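How Much Do We Throw Away? My Household Trash Diary
Angelica Layug
Ellthorpe College, Intro to Environmental Studies

I picked this topic because I lost an argument with my roommate. She said we made way more trash than her parents do, I said no way, and then I couldn't prove it. So for 25 days I weighed everything that left our apartment on a kitchen scale and wrote it in a notebook (which now smells like onions, sorry to whoever grades it).

I sorted things into food scraps, packaging, paper, and "other." I wanted to use the categories from our Dlamini textbook, but they have a whole section for yard waste and we don't have a yard! Paper was the one I kept messing up. Do tissues go with paper or with other? Our recycling company, Girkon, won't take them, so I moved them to "other" in the second week and had to redo all my totals. Sponges went there too.

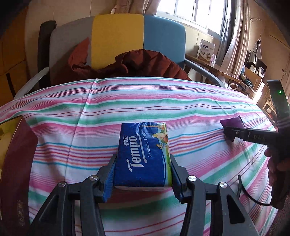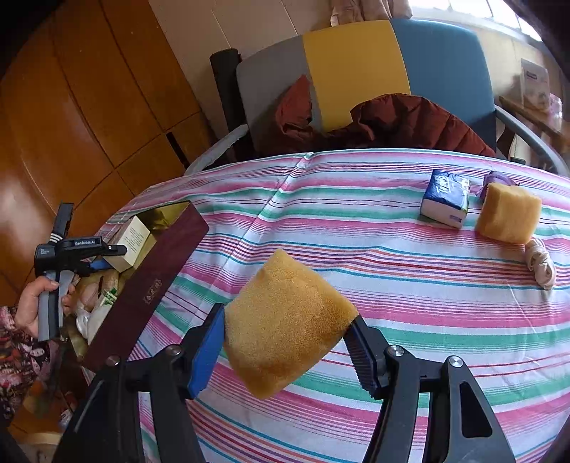

Food scraps came out on top and I was kind of embarrassed. Over the whole diary we tossed 3,230 grams of packaging, and food beat that easily. Coffee grounds alone were 1,271 grams, and only one of us drinks coffee (me). They're heavy when they're wet, so I tried letting them dry on a plate for a few days, but then I'd have two kinds of numbers in one column and I gave up on that.

The biggest surprise was how much the totals jumped when we had people over. One dinner made more packaging than the four days before it, mostly takeout boxes and those little sauce cups.

If I did this again I'd start in August, when everybody moves in and the dumpsters are overflowing. I'd also want a second apartment to compare with, maybe one of the bigger units in Clirnik Hall. My roommate has offered to get her parents to keep a diary, so we may finally settle the argument. Her dad already wants to know if the compost pile counts.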